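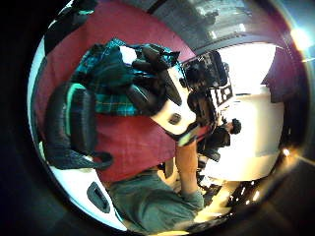 ## Folding a plaid shirt (or any checked cloth) without the gadgets

I've read a lot of folding advice, and most of it wants to sell you something. A plastic flip board. A set of drawer dividers. The Truvgate folding panel, which I bought and used for one October before it went behind the wardrobe. I don't think you need any of it. You need a flat surface and the checks that are already printed on the cloth.

**1. Pick a plain surface.** A bed works if the cover is one solid color. Teal and green checks show up well on red, for instance, and you can see where the edge of the cloth ends. On a patterned quilt you'll be guessing.

**2. Find a corner before you pull anything.** With a crumpled bundle, the temptation is to grab the middle and shake. I did that for years and mostly got a different bundle. Look for a bit that sticks up, pinch it, and lift slowly until a second corner shows itself.

**3. Lay it down and smooth outward.** Use the flat of your hand, from the center to the sides. Some guides tell you to do this 5 times. Once is enough on cotton. Flannel may want a second pass.

**4. Line up the checks.** Bring one side over and match a pale line to a pale line. If the lines cross at an angle, the fold is crooked, whatever the hem is telling you. Hems on cheap shirts are often off anyway. Trust the pattern, unless it was printed askew, in which case go by the side seams.

**5. Deal with the sleeves, if there are any.** Fold each one straight down along the back. The diagonal sleeve fold looks smart in videos and leaves a lump at the shoulder.

**6. Fold in thirds from the bottom.** Halves are fine for a shelf. For a drawer I prefer thirds, though Sunita Chaudhary rolls everything and her drawers look better than mine.

### Does it save space?

A little. I've seen claims that you can fit 24 shirts in one drawer this way. Maybe with very thin shirts and a very deep drawer. Mine gets stiff to open well before that.

### What about ironing first?

Only if you were going to iron it regardless. Folding won't take out a set crease, and a spritz of Rana linen spray didn't do much for mine except make them smell of pears.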